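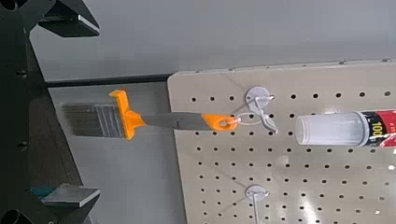 Figure 4. Beige pegboard panel against the pale gray wall, with screws along its top edge.

4.2 The pegboard as a shared surface

Of all the storage we looked at in the Skovitz workshop, the pegboard gave us the most to think about, and we were delighted by how much people had to say about it. Drawers and bins hide their contents and are discussed mainly when something goes missing. A board on the wall is in view all day. People glance at it while doing other things, and in our interviews they talked about it with a fondness that we never heard for the drawers!

Figure 4 shows a section with a paintbrush hanging from one hook and a second hook left empty. We find this view as interesting as a full one. The holes run in even rows and columns, and the grid makes no suggestion about what belongs where. A hammer could go in any spot a hook will fit. Every arrangement we recorded was therefore a choice made by the people who used the room, and most of those choices had been argued over at least once.

We asked eight members of the workshop to lay out the same set of hand tools on a bare panel, working alone, and to talk aloud as they went. Six of the eight began with the tool they reached for most and put it near the height of their own shoulder. They then built outward from that first piece, so the finished layouts looked like rings around a favorite (a pair of pliers in one case, a small square in another). The remaining two started at the upper left and worked across, much as one fills a page. Both of these members had trained in the Bassey print shop, where type is kept in fixed cases, and we suspect the habit came with them.

Spacing turned out to be a wonderful topic. Members left wide gaps around tools with long handles and packed the short ones close together, even when there was plenty of room to spare. One member, Alix, left an open patch on purpose and called it "the landing strip," a place for whatever had just come off the bench. We had not planned to ask about open space, and we added a question on it for the later interviews. Four members described some version of the same idea, though they disagreed about how large the patch should be and whether it should stay in one place.

Height was harder to settle. A layout that suits a tall person can put the top row out of reach for the next one, and a shared board has to serve both. Tangen's earlier notes on the Trutar tool room describe a band of the wall that everyone can use without stretching, with the less common tools kept above and below it. Our layouts fit that account well at the lower end. At the upper end they did not, as several members were happy to stretch for a tool if it meant they could see it clearly from across the room.

We return to this pull between seeing and reaching in Section 5, where Ó Súilleabháin's interviews from September are compared with the layouts themselves.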